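# Packing Hall and Simulator: Our Year With the Arms

I work for Jukora in the Zeltcombe building, where we pack gift boxes. A typical box has a small game in it and something to eat. We are 44 people on the packing floor, and on a normal day we send out 600 boxes. Last spring the management told us that robot arms would come to part of the line. This page is for my colleagues, for their families who keep asking what we do now, and for the people at our sister site in Prernby, who will have the same change after us.

First I must explain how our day is divided, because many people imagine it wrongly. The arms do not stand everywhere in the hall. They have two stations at the end near the loading door. The rest of the hall is the same as before, with the same benches and the same radio. What is new is the small room upstairs, which was the sample room. There are computers in it now, and packers from the floor sit there for a part of their shift. We use the simulator from Ramasamy, and in it we try how a thing can be picked up before a real arm is allowed to do it.

I was not happy about this room in the beginning. I have packed by hand for many years, and I thought a simulator was something for young engineers. But the engineers did not know our products. They knew the weight and the size from the list. They did not know that a dice with many faces turns in your fingers if you take it on the wrong two faces, or that it rolls away from you when the bench is not level. So they had to ask us, and in the end it was easier to give us a chair and a login.

**Station practice, game parts.** The twenty-sided die with a dark gold finish, held between the two fingers of the gripper. Jayanthi Fernandes says she learned more about dice in this exercise than in all her time at the bench.
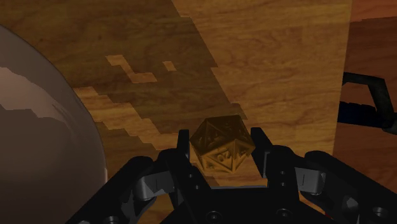
In the first month we made 3000 attempts with the small parts, all of us together, and many of them went badly. I was surprised how quickly I stopped being ashamed of that. In the hall, when you drop a part, somebody has to crawl under the bench. In the simulator you press a key and start again. The older packers were slow with the keys and very good at saying why a grip was wrong. The younger ones had it the other way around. After some weeks we began to sit in pairs, which was not planned by anybody in the office, and now it is written in the shift plan as if it had always been so.

There is one thing I want to say clearly for the Prernby people. Ask for the time in the simulator room to be counted as normal work. For us it was at first treated as training, and our packing numbers for those hours were still compared with the old ones. This made bad feeling, and some good people refused to go upstairs. When the numbers were corrected, the same people went. Please settle this before the first arm is delivered.

Also ask who may stop a station. In our hall any packer may press the stop, and does not have to write a report about it unless there is damage. In the beginning it was only the shift lead, and we waited for him while boxes came out with the lids crooked. I don't think he enjoyed it either. He had to run from one end of the hall to the other.

About the jobs, since everybody asks. No one from the 44 was sent away. Two people left by their own wish, one for a pension and one for a bakery, and one of these places was not filled again. I can't say what will be next year, and I don't believe anyone who says he can. The pay for the packers who do simulator shifts went up by one step. It is a small step. We asked for two.

The work in the hall itself has changed more for the hands than for the head. The repeated folding of the inner tray is done at the arm stations, and my wrist is thankful for it. What comes to us now is what the arms do not do well: ribbons, soft bags, handwritten cards, a box which a customer has changed three times. It is more interesting, but it is also more tiring in another way. Before, I could fold trays and think about my garden. Now I have to read every order with attention, and at the end of the shift my eyes are tired and my hands are fine.

Some of us miss the talking. When four people fold trays around one bench, they talk. At an arm station one person stands and watches. We have asked that nobody stands there longer than 2 hours without a change, and this was accepted in December. The change is done with a simple list on the wall and it works well enough.

**Station practice, food parts.** A table with a white plate and a shallow bowl, and a small brown piece of food under the black gripper. The arm above it is white. On the floor lies a long grabber tool, and there are yellow chairs at the table. 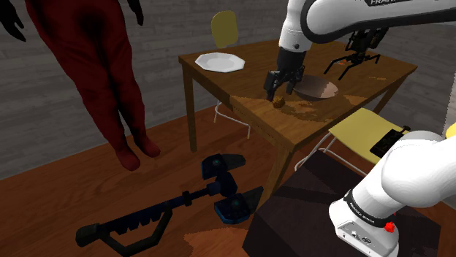
Food was the subject where we argued most. A game part can be gripped a little too hard and it will not complain. With a baked thing you have crumbs in the box, and the customer opens it and thinks it is old stock. Our rule in the hall was always to take such a piece from the sides and low down, never from the top with the nails. I had never written this rule anywhere. My first teacher showed it to me and I showed it to the next ones. When I had to explain it to an engineer, I needed most of an afternoon and a packet of biscuits.

At present the food pieces are still placed by hand in the real boxes. The attempts continue upstairs, and we will see what comes from it. Jayanthi would like to keep this part for people. I am less sure, because placing small pieces for a whole shift is hard on the back, and I have done it longer than she has.

If you are from Prernby and want to come and look, the best time is the early afternoon, when the morning people hand over and both groups are in the building. Ask at the gate for the packing floor and bring closed shoes. The simulator room has four seats and one more chair by the window, and you are welcome to sit there and try it yourself.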